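Retail Operations 1: Store Practice
Handout 6. Snack shelves and hand baskets
Instructor: Danai Tsakiris

Read this before the practice session in the Hindivcombe room. Bring the shelf sheet from Handout 5, filled in. If you missed that session, copy the sheet from someone in your group.

1. Why bagged snacks get their own handout

Chips are light, bulky and easy to damage. A carton of cans can be stacked by weight. A bag of chips is mostly air, and the way it is sealed decides how much pressure it can take. At our partner store, Prendurgate, the snack aisle takes up 60 feet of shelving and is restocked more often than any other dry goods section. In June the store recorded 1,315 snack bags written off or marked down, almost 1,000 of them for crushed contents and the rest for open seams or passed dates.

Write-offs of this kind come from three places: the delivery carton, the shelf, and the shopper's basket. We dealt with cartons last time.

2. Terms used in this handout

Facing: one bag at the front of the shelf with its main panel toward the shopper.
Lip: the strip along the front edge of a shelf that keeps stock from sliding out.
Block: a group of facings from the same brand or in the same flavor.
Picking: taking goods off the shelf to fill an order.
Stray: any bag outside its own block.

3. The shelf

Bags stand upright with the printed panel forward. Older dates go in front. Do not push a bag into a gap that is narrower than the bag; move the neighbors first. A bag that leans on the one beside it will slide down as soon as that one is sold.

Color does a lot of the work in this section. Shoppers look for the color of a flavor before they read the name, and so do pickers. Keep yellow with yellow and green with green unless the shelf plan says otherwise. Where one brand has several colors, as Lay's does, the plan gives the order from left to right.

A clear lip lets the lower part of the bag show. Wipe it at the start of each shift — dust and fingerprints are easy to see on clear plastic. Price labels go where the plan puts them and never over the product name.

4. The basket

The hand baskets are blue plastic with a thin metal wire handle. Keep the one you are filling close to the shelf and upright, so bags travel a short distance and land flat. Spare baskets stay within reach but out of the walkway. 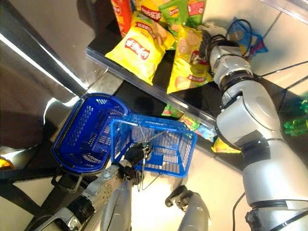 5. Picking an order

Work through the order in this sequence.

Read the whole order before you touch anything.
Find the block, then the flavor, then the size.
Hold the bag by the top seam or support it from below. Do not squeeze the middle.
Check the date and both seams.
Lay the bag in the basket with the panel up. Heavy items from other aisles go in a separate basket.
Close the gap on the shelf by bringing the next bag forward.
Mark the line on the order sheet.

If the flavor is out, write "out" on the line and go on. Substitutions are covered in Handout 7.

6. For the practice session

Work in pairs. One person picks and the other fills in the Sutanto form, then you trade places. Note every stray you find and which block it belongs to. Put all stock back according to the plan and stack the baskets by the door before you leave.

Forms are due at the start of the next class.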